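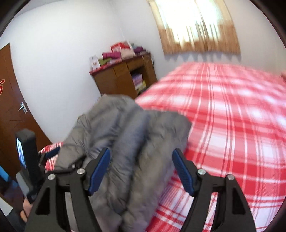
Minutes of the Residence Services Meeting, Vetholm House, October. The meeting opened at 4:10 p.m. with Kirsten Friesen in the chair. Winter clothing storage was taken first. Members noted the bulk of quilted items such as the gray one on the plaid sheet, and agreed that padded clothing be folded on the bed before it is put away. Normand Dhillon reported 484 storage bags in stock.

Present: K. Friesen, N. Dhillon, D. Després, K. Gill (minutes). Regrets: R. Vachon.

1. Folding guidance. Ms. Després moved that jackets be folded flat and never rolled. Carried.

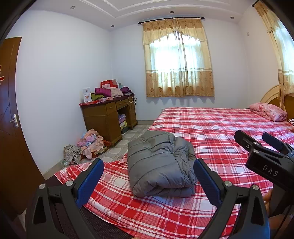 2. Bedroom furniture. Boxes may remain in desk kneeholes until the spring inspection. Mr. Gill will notify residents.

3. Budget. Up to $3,000 was approved for shelving from Husteso. Mr. Dhillon will obtain a second quote from Correa.

The meeting adjourned at 5:05 p.m.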